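Forum > Simulation and Control > Arms and End Effectors
Thread: Joint position vs. Cartesian impedance on the block board

vomden_m
Comparing two controllers in sim before we commit to one for the press task. Same arm, same board, same approach height. Controller A is plain joint position with IK solved per waypoint. Controller B is Cartesian impedance, stiff in x and y, soft in z. The blocks sit in a tight grid, so lateral error matters more than depth. Render with the tool down at the board:

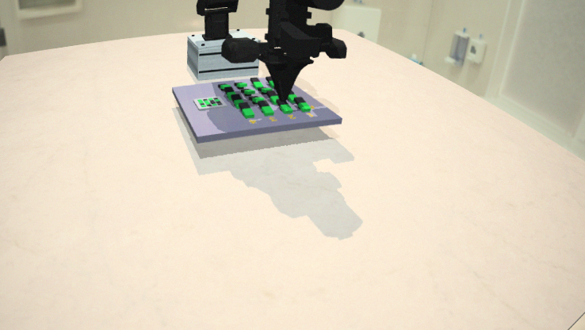 Thread length: 463 words – 2 min read

I ran 787 presses per controller. A drifts sideways when the arm is reaching for the near rows. B holds the line better but takes longer to settle. Settling threshold is the same for both. Has anyone gone through this with a narrow tip?

sorkberg
What is your control rate? If A is fed waypoints slower than the physics step, the drift could be plain interpolation error. I would fix that before blaming the controller.

vomden_m
Physics step is 4 ms, waypoints go out at every step. So no interpolation in between.

Mohsin Rizvi
Then look at the IK. Per-waypoint IK with no seed from the previous solution will hop between nearby solutions, and the tip moves a little each time. I had this on the Susgate bench in March. Seeding fixed most of it.
I don't agree that B is the better choice by default. Soft z hides contact problems. You get nice-looking runs in sim and then you are tuning damping for weeks on hardware.

sorkberg
Disagree on that. Stiff z on a rigid board is how you break tips. Contact force limits are the reason to run impedance in the first place.

Mohsin Rizvi
You can cap force with a position controller too. Guarded move, stop on threshold. Fewer gains to argue over.

villanueva_k
Could we see the mounting? Reach and elbow height change the lateral stiffness a lot, and a close-up of the tip doesn't say much on that.

vomden_m
Wider view of the same setup. Base is on a box, elbow is high in this frame. The room is only background geometry, no collision on any of it.
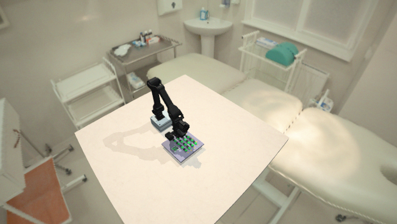

Arm on its base box, gripper over the tray.

villanueva_k
OK, the tray is close to the base. With the elbow folded like that you are asking for large joint motions per centimeter of tip travel. I would try moving the board out before touching either controller.
Also turn the shadows off for the batch runs if you aren't using camera input. They cost render time and do nothing for this comparison.

vomden_m
Shadows stay on, the camera comparison is next and I want the same scene file. Moving the board is fair. I will do that as a separate run so it doesn't get mixed in with the IK change.

vomden_m
Update. Seeded the IK, board not moved. Lateral drift on A is down to the level of B for the far rows and slightly worse on the near ones. Settling time for B unchanged. Total is now 2570 presses across all runs.

Mohsin Rizvi
So the gap was mostly IK. I would go with A and a guarded move.

sorkberg
Near rows are still worse and you have not logged peak force for either. I wouldn't call it yet. Post the z force traces with the same filter on both.

vomden_m
Force logging is going in tonight. Board offset run after that.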